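4. Collecting Demonstrations

4.1 The workspace

Every learned policy inherits the furniture it was trained on. We learned this during the Kileo pilot, in which a policy taught to put a cloth in a bowl performed well until the table was wiped down, after which it performed like a policy that had been memorizing the table. The collection protocol described in this section, which we call Clallness after the spreadsheet tab in which it was first written down, is mostly an attempt to be deliberate about things we had previously left to luck and to whoever was on shift.

The work surface is brown paper divided by blue painter's tape into cells. The tape does no work for the policy. It exists for the operator, who needs to be told where to place objects and needs to be able to confirm that they are in the right place without getting out a ruler. Figure 3 shows a starting layout with the bowl and the cloth in the same row, on opposite sides of the center line. Placements are drawn before a session and read off a sheet, and operators are not allowed to improve them. Left to themselves, people put the bowl where it is easy to reach and the cloth where it looks nice, and a month of this produces a data set with excellent coverage of one very comfortable region.

A cloth is allowed to straddle a line. Early versions of the protocol required every object to sit inside its cell, a rule that survived until somebody tried to apply it to a cloth. The current rule assigns a cloth to whichever cell holds most of it, and ties are settled by the operator without discussion. We do not control the shape of the cloth beyond asking that it be dropped and left alone. Operators asked to "crumple naturally" gave us a remarkably consistent crumple.

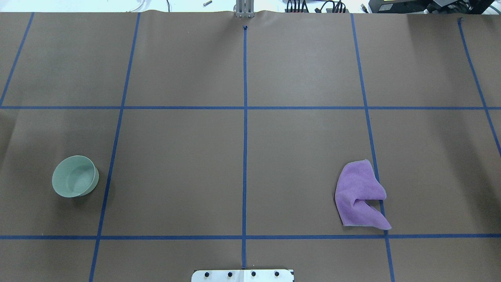
Figure 3. A starting layout on the taped work surface: bowl in the left half, cloth in the right half.

How many demonstrations does it take before the policy stops improving? For the cloth task, the gains flattened out at 307 demonstrations, and the further ones we collected, up to a total of 515, mainly helped with starting positions near the outer columns.

We would caution against reading too much into the smaller figure. It holds for one arm, one kind of object and a small group of operators who had all been trained by the same person, and who therefore shared that person's habits, including a slight hesitation before every grasp that the policy reproduces with great fidelity.

4.2 Two ways of showing

We collected demonstrations in two modes. In the hand-guided mode the operator holds the arm near the wrist and moves it through the task while the joints are compliant. In the remote mode the operator sits at a separate station with the Rieger leader arm, a passive copy of the arm on the table, and the follower tracks it.

Hand guiding is easy to learn and hard to record well. A new operator produces a usable demonstration in the first session, because moving an arm with your own arm requires no explanation. The trouble is that the operator's sleeves, elbows and occasionally entire torso appear in the camera views. We discarded these views at first and later tried masking them. Masking worked until the policy began waiting for the mask. We now replay each hand-guided trajectory on the arm with the operator standing back, and record the video on the replay. This doubles the time per demonstration and fails whenever the cloth, on its second outing, declines to fold the way it did on its first.

Remote operation has the opposite profile. The video is clean from the beginning, and the first hour of it is useless. Operators new to the leader arm overshoot, stop, correct, and overshoot in the other direction. They also report, without being asked, that they can't feel anything, which is correct. The leader arm has no force feedback, so contact with the table is inferred from the fact that the follower has stopped going down. Most operators adapt by approaching the cloth from slightly too high and closing the gripper on the way, a motion none of them use in hand-guided mode and all of them consider obvious.

The two sets of demonstrations are not interchangeable. Hand-guided paths are shorter and more curved. Remote paths are made of straighter pieces, with pauses where the operator is looking for depth. A policy trained on an even mixture learned to do a bit of each — a graceful curve followed by a pause for thought — and was worse than a policy trained on either set alone. Conditioning on a single mode flag fixed this. We tried several more elaborate remedies before the flag, and they are described in the appendix for readers who enjoy that sort of thing.

4.3 Session structure

A session begins with a joint calibration and a check that the table and cameras have stayed where they were. The operator then places the objects according to the sheet, steps back to the station or up to the arm, depending on mode, and starts recording with a foot pedal. A demonstration ends when the cloth is in the bowl and the gripper is clear of it. The pedal is pressed again. The operator marks the attempt as good, poor or failed, and resets.

We keep the failed attempts. They are excluded from training for the main policy, but the stretch of a failed attempt just before things go wrong is useful for teaching the recovery behavior in Section 5, and throwing it away felt wasteful given how much of it there was. The line between poor and failed caused more argument than anything else in the project. A bowl that gets dragged across a tape line while the cloth goes in is poor. A bowl that ends upside down over the cloth is failed, although one operator made a case for it on geometric grounds.

Operators work in blocks and take a break after each. We had not planned for this at first, and the record shows it: late in the early sessions, grasp attempts per demonstration creep up, and the free-text comment field gets shorter and then ruder. Jinfeng Kong, who ran collection from September onward, set the block length by watching when people stopped putting the bowl down carefully. We have not found a better measure. Blocks of 8 placements were short enough to hold attention and long enough that operators didn't feel managed.

4.4 What operators do that we did not ask for

Three habits turned up often enough to matter.

The first is tidying. Between demonstrations, operators flatten the paper, nudge the bowl into the middle of its cell and straighten anything that looks crooked. All of this lowers the variety of starting states. The sheet now specifies an offset within the cell, which is resented.

The second is anticipation. Operators who know that the cloth is next to the bowl in the coming placement begin moving toward it before the recording has properly started, so that the first frames show an arm already under way. A policy trained on these frames starts from rest poorly, having so rarely seen rest. We now require the arm to hold its home pose for 2 seconds after the pedal press. The software enforces it, the written instruction having achieved nothing.

The third is politeness. In the hand-guided mode, operators steer the arm along wide arcs around the bowl when a short path over it would do. Asked why, they said they didn't want to knock it. The arm had never knocked it. Since a wide arc is a perfectly good solution we left these demonstrations in, and the resulting policy gives the bowl a respectful amount of room, which visitors take to be a safety feature.

4.5 Transfer to a second site

To find out how much of our result belonged to the table, we repeated the remote collection at Podstead on a surface prepared from the same written instructions by people we had not met. The instructions were, by our reckoning, complete. They did not say which edge of the grid was the front. The Podstead grid was accordingly laid out facing the other way, and a full set of placements was collected in what amounts to mirror image before the first comparison plot made this plain.

The mistake was worth having. Policies trained at our site and run on the mirrored layout degraded much less than those run on the correct layout under Podstead's overhead lights, which suggests that the arrangement of objects had been learned reasonably well and the lighting had been learned far too well. We added a lamp schedule to the protocol as a result. We also added an arrow.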